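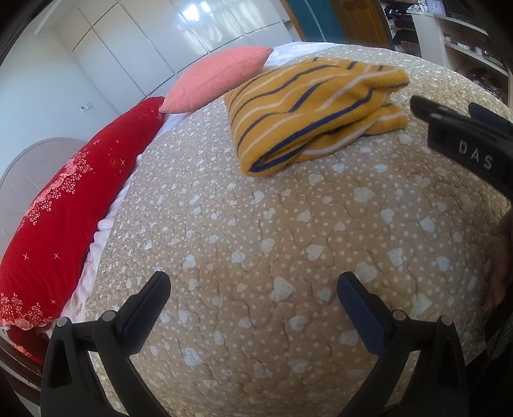 Tip sheet 257. Bedding, damp and drying in the cold months

Quick one this week, boiler man coming and I've got sheets on every door in the house. Which is how I got on to the subject.

Washing bedding in summer is easy. Peg it out, bring it in, done. From October on it's a different job and most of the letters I get are about the same few things: quilts that won't dry in the middle, pillows gone yellow, cupboards that smell. So all in one go.

Quilted bedspreads

Check the label first. Yes I know. But the filling matters more than the cover and you can't tell by feel. Polyester wadding will take a normal 30 or 40 wash. Wool wadding won't, or not twice.

Before it goes in, go over the stitching with your hand. Loose end? Knot it and pull it back through with a needle. A stitching line that's started to go will run in the machine and then you've got a lump of wadding in one corner for ever. Five minutes with a needle, do it the night before.

Drum test — push the dry bedspread in loosely and see if you can still get your forearm in over the top. If you can't, it's too big for your machine. It will come out with dry patches, soap in the folds, and the machine will bang about trying to spin it. Take it to the launderette. The big drums there are worth the money for this one item and nothing else as far as I'm concerned.

Half the powder. Liquid is better, it rinses out of wadding more easily. No softener, it makes the filling clump and the cover go greasy after a few washes.

Extra rinse. Then an extra spin on its own at the end, medium speed. You'll be surprised how much more water comes out.

Drying a thick one indoors

Two airers, side by side, with a gap between. Lay the bedspread across both so there's air underneath as well as on top. Hung over one rail it stays wet along the fold, and that fold is where the smell starts.

Turn it morning and evening. Top to bottom, then end to end next time. Give it a shake when you turn it, a proper one, take it by two corners and crack it like a rug. Gets the filling moving.

Window open an inch in that room and the door shut. Heating on low. People do it the other way about, window shut and heating full on, and all you do is put the water in the walls. If you have a dehumidifier it goes in with the airers, door and window both shut. Thats the one time the window is shut.

When you think it's dry, leave it another day. Then put your cheek on it. Your hand can't tell cold from damp, your cheek is a bit better at it. Mine is anyway.

Pillows

Wash in pairs, one each side of the drum, or it goes off balance and sulks. Not the memory foam ones, they fall to bits. Sponge those.

The trick for knowing when a pillow is dry comes from my brother-in-law, and it is kitchen scales. Weigh it before you wash. Write the number on a bit of masking tape and stick it to the airer. Ours was 654 g before. After what I'd have sworn was a full dry, 818 g. All that difference was water, sitting in the middle. Took it another day and a half to get back down.

Yellow marks on the inner: soak in warm water with oxygen bleach, couple of hours in the bath, weighted down with a saucepan full of water so it doesn't float. Not chlorine bleach, it turns some of those marks darker.

Pillow protectors. Cheap zip ones. Wash them with the sheets every other time and the pillow itself only wants doing twice a year.

Red and dark covers

Always the first wash on its own. And the second. Reds especially, they'll let go of colour long after you've stopped worrying about it. Test: wet a white cotton bud, rub it on an inside seam. Pink bud, separate wash.

If it's already happened and you've got a pink sheet, don't dry it. Keep it wet, straight back in with a colour run remover or a long oxygen bleach soak. Once it's been through the tumble dryer your chances drop a lot.

Inside out for printed ones. Cool wash, short. Iron on the back if you iron at all (I don't).

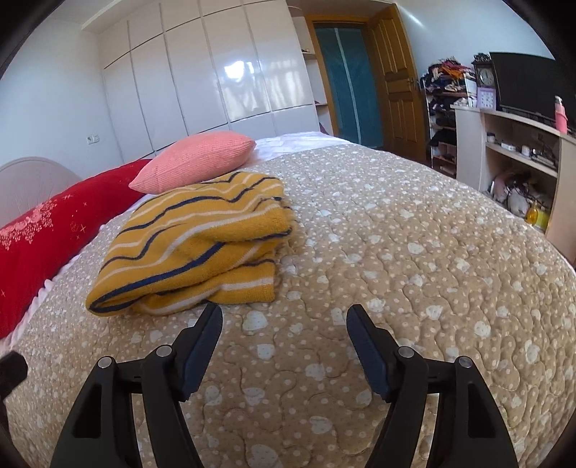

Renholm, October

Second half of this was drafted a few weeks back when the first cold night came and I went to the airing cupboard for the winter covers. Bit more on storage and making up the bed, then.

Getting things out of storage

Don't put anything straight on the bed. Open it out over a banister or a couple of chairs for an afternoon. Creases drop, smell goes, and any moth flies off somewhere you can see it.

Musty but clean? Doesn't need washing. Half an hour in the dryer on the no-heat setting with a dry flannel that's had a splash of white vinegar on it. Or outside on a dry windy day, even a freezing one. Cold dry air is very good for this. People think you can't put things out in winter. You can, just get them back in by three before the damp comes down.

Little brown spots on cotton — rust or mildew. Lemon juice and salt for rust, leave in daylight, rinse. Mildew, brush it off outside first, dry, so you're not rubbing the spores in. Then a soak. Old mildew marks mostly don't come out fully so decide if you can live with it on the underside.

Putting things away

Bone dry. See scales, above.

Not plastic bags, or not for more than a few weeks. An old pillowcase or a duvet cover makes the best storage bag going and you've already got one, the odd one with no partner. Tie the neck with tape.

Vacuum bags: fine for polyester. For feather and wool I've gone off them. Left two winters, the feather one never really came back up.

Fold quilted things in thirds, and next time you get them out fold them in halfs instead, so the crease isn't always in the same place. Roll them if you've room.

Label. Masking tape, biro, size of the bed. Saves unfolding the lot to find the single.

Making the bed warmer without buying anything

Layers underneath, mostly. A blanket under the bottom sheet does more than another one on top. Any old one, doesn't have to look nice. Wool best.

On top: heavy thing nearest you, lighter puffy thing over it. Depends on the duvet though. If it's down, don't squash it with anything heavy, it needs to puff up to work.

Pull the covers back in the morning and leave the bed open while you have breakfast. Making it the second you get up traps the night's damp in and it's colder the next night. My mother would have had a fit, beds were made before you were allowed down the stairs.

Beds against an outside wall, pull it out a hand's width. Shelves near the bed end, same. Air has to get behind or you'll find black spots in January, always at skirting level, always behind whatever you haven't moved.

Mattress

Hoover it when you change to winter covers. Upholstery nozzle, slow, seams especially. Bicarb first if you want, sieved over, leave an hour. I'm not convinced it does much beyond the smell but it does help with that.

Turn it if it's a turning one. Rotate if it's not. Two people, and take the lampshade down first. Don't ask.

Condensation in the bedroom

Wipe the window in the morning with a squeegee, catch the water in a jug or an old towel, and wring it out down the sink. Leaving the towel on the radiator puts it all straight back in the air, so don't.

Check behind curtains. Linings go mouldy before the front shows it. If they touch the glass, shorten them or shift the rail forward a touch.

Small things, no order

— Static on polyester covers: damp hands, wipe over it. Works for cat hair as well.

— Rubber glove for fluff and hair on anything quilted. Long strokes one way. A sticky roller just skates over the dips.

— Duvet cover ties missing? Two big safety pins in the top corners, pinned from the inside.

— Keep a sheet set inside one of its own pillowcases. Everyone says it, it's true, do it.

— Candle wax: freeze, crack off, then brown paper and a warm iron on what's left.

— Tea on the bedspread. Cold water from the back of the fabric, straight away, never hot. Blot. Then a drop of washing up liquid and blot again. If it's got into the wadding it needs the full wash I'm afraid.

— Lavender bags go dead after a year. Squeeze one, nothing? Empty it and refill.

Letters

A reader asks if you can dry a quilt over the bath. You can, with a couple of broom handles across, but the bathroom's the dampest room in the house so fan on and door shut. Second choice.

Another asks how often a bedspread wants washing if it's only ever on top. Twice a year here. More if there's a dog. Shake it out of the window in between.

Someone else wants to know about dryer balls. Two clean tennis balls in a sock each. Same thing, noisier.

Right, that's the door. More next time, proabably ovens.

Ryan Yeoman

Recent tip sheets
Getting limescale off a shower head
Sticking drawers: soap, candle or plane
What to do with the last of the green tomatoes
Draughty letterboxes
Sharpening kitchen scissors
Radiators cold at the top

Contact Ryan | Flovesum Household Tips | © Flovesum | Back to top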